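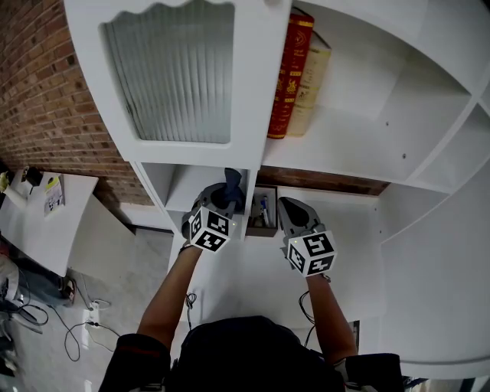

Hi, I'm Phúc Lý, and I run Skesar. Most people land on this page after someone at work forwards them a link with "maybe these people can help?" in the subject line, so let me tell you who we are and what we do all day.

Skesar is a small company in Hutulton that helps teams get better at planning their work. Mostly that means estimates, release planning and those long meetings where everyone looks at a board and nobody wants to be the first to say the date is wrong. We coach teams, we run workshops, and we make a little planning tool called Vi (more on that further down, I promise I'll keep it short).

I started out as a tester. Then I was a developer for a while, then a project manager, and I was pretty bad at that last one. My plans looked great! They had colors and arrows and a row for every person. They were also wrong by the second week, every time, and I spent my evenings moving little bars to the right. One January I got stuck with a release that had already slipped twice, and a coworker talked me into throwing the big plan out and forecasting from what the team had finished in the past few weeks. It felt like cheating. The forecast missed by two days, and I've been hooked ever since.

So I quit and rented a desk above a bakery (I do not recommend this if you're trying to eat less bread). My first client was Cirkalow, who make scheduling software for dental offices. They had three teams sharing one test environment and everybody was waiting on everybody else. We spent the first week just writing down who was waiting for what, on a very long roll of paper taped along the hallway. They still invite me to their summer cookout, so I guess it went okay.

Since then we've worked with 106 teams. Some were brand-new startups with four people and a whiteboard. Others were in big companies where it took us a month to find out who was allowed to move a deadline. I love both kinds, though I'll admit the four-person ones are easier to schedule lunch with.

What do we do when you call us? Usually we start by sitting in. I come to your planning session, your daily standup and your review, and I keep quiet, which my family finds hard to believe. After that we talk, first with the team and then with whoever is asking for the dates. Those two conversations are often so different that you'd think they were about separate projects. Then we pick one thing to change and try it for a couple of iterations. Sometimes it's as simple as splitting work into smaller pieces before it gets planned. Sometimes it's agreeing on what "done" means, and that one can get loud.

We don't sell a method. Some of our teams use sprints, some use a plain board with a limit on how much is in progress, and one uses a mix that I couldn't explain to you with a diagram. If it helps them ship and they go home on time, I'm happy with it. I do have opinions about story points – ask me over coffee and clear your afternoon.

Our public workshop runs for two days and takes up to 27 people. We do forecasting on day one and slicing work on day two, with a lot of sticky notes and a game involving paper boats that gets way more competitive than it should. You don't need any background for it. We've had designers, support folks, finance people and one very patient lawyer. We can also run it at your office, and then we build the exercises from your own work.

Now, Vi! It began as a spreadsheet I kept emailing to clients, and it got so big that my laptop fan would scream every time I opened it. Vi reads your finished work items and gives you a range of likely dates for whatever is left. That's all it does. People ask us for chat, time tracking and a mobile app, and we keep saying no (politely, I hope). More than 29 teams use it every week now, and the feedback they send us goes straight onto our own board, where it gets argued about like everything else.

We're still a small bunch and we plan to stay that way. We all coach, we all answer email, and we all take a turn at support for Vi, me included. If you write to us, you'll get a reply from a person who has sat in a planning meeting that same week. We take on a few new coaching clients at a time, so there can be a bit of a wait, but a first call is free and I really like doing those. Bring your messiest board.

Drop us a line through the contact form, or stop by if you're in Hutulton. We're still above the bakery – ring the bell on the left, the other one is for the ovens.

Phúc

Page last updated 6 Feb 2020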